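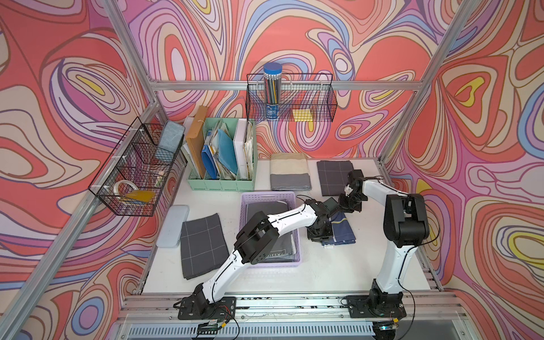 Chapter 2
Folding, and Other Things We Put Off

A basket of laundry is a deadline with handles. Gregor Sutherland, whose household diary we borrow throughout this book, once let one stand from September into December, and wrote of it with the calm of a man who owned plenty of socks.

This chapter begins with large pieces: sheets, duvet covers, anything wider than the person holding it. Find two corners before you do anything else. If you can find only one, you are holding the middle, and should start again.

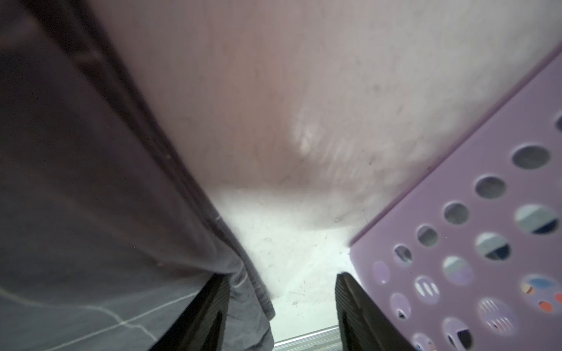

Dark cloth needs a little more patience. Creases hide in it, and it collects every speck from whatever it touches, so wipe down the table first and keep the loose edge up off the floor. Faizal Govindasamy's method, set out on page 241, deals with the edge before the corners. Sutherland thought this was showing off.

Key terms: selvage, half fold, hem, refold

Before reading on, fold one sheet your usual way and put it aside. You will need it for Exercise 2.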